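1/ Notes from a week on the wick-picking planner at Stirnport. Task: take one candle wick at a time out of a loose pile, put it in the basket. Small tabletop arm, two-finger gripper, green cloth. All the work is in software.

2/ Old pipeline: segment every wick, fit a centerline, pick the topmost, grasp at the midpoint. Fine for a wick lying on its own. In a pile the centerlines swap identity at every crossing and the planner grasps a strand that exists only in the mask.

3/ First change: stop tracing whole strands. We now look for short clear segments, 15 mm or longer, with no crossing inside them. Each segment is a grasp candidate. Where the rest of the wick goes is a question for after the lift.

4/ Metal tabs are a mixed blessing. They mark one end of the strand, which is useful. A shiny one facing the light also saturates the sensor and the segmenter leaves a hole there. We clip those pixels and pass them on as "unknown" — the planner may not grasp in unknown.

5/ Candidate score is three terms: clearance for both fingertips, angle between segment and finger closing direction, distance from the nearest crossing. I removed the learned score in September. It ranked about the same and I couldn't debug it.

6/ Control side. Closing on a waxed string gives almost no signal in servo current, so "gripper closed" and "gripper closed on a wick" look identical in the log. Grasp check is now visual: lift 40 mm, hold still, difference against the frame from before the descent.

7/ The hold matters. Without it the free end is still swinging and the differencer reports two wicks. We wait until motion in the crop drops below threshold, then take the picture.

8/ If the check does find 2 wicks, we lower, open, and replan from a new image. Shaking them apart was tried. It moved the pile and invalidated every cached candidate.

9/ Place planning was worse than pick planning. A wick held near one end sticks out sideways, and the collision model only knew about the fingers. It would clear the basket rim with the gripper and drag the string across it.

10/ Fix: after the lift we fit a line to the held wick and attach it to the gripper as a capsule. The planner rotates the wrist before the transfer, then comes in over the opening. Costs one extra solve per pick. Navarro (our motion library) handles attached bodies, so the patch was short.

11/ The lattice basket confuses depth. Mesh walls return a mix of near wall, far wall and nothing. We dropped depth for it entirely and fit the solid rim in color, then load the rest from the print file.

12/ Timing: perception plus planning was 70 percent of the cycle before this, mostly full-strand tracing. I haven't remeasured since the capsule went in, so no new number yet.

13/ Open problem: wicks with hooked ends. The straight-line fit underestimates their reach, and the capsule misses the hook. Next attempt is a two-segment chain. Config and replay tool will go in the Grotico repo on Friday if the tests pass.

14/ Held wick in the gripper, with the pile still on the cloth. The line fit runs on this kind of view.

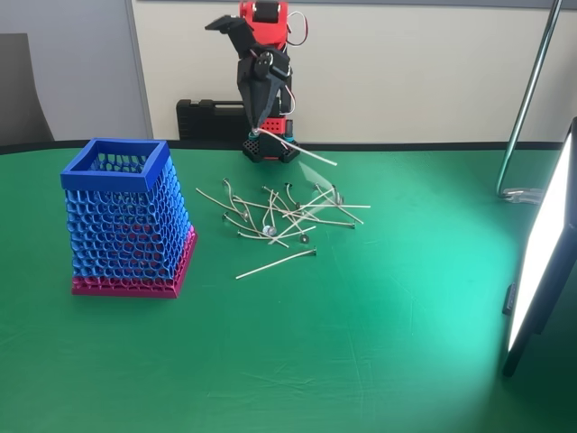

Related threads

Replaying gripper logs without the arm attached
Camera calibration drift on the Sukholm bench
Why our planner caches segments and not grasps
Attached bodies in Navarro: what the solver checks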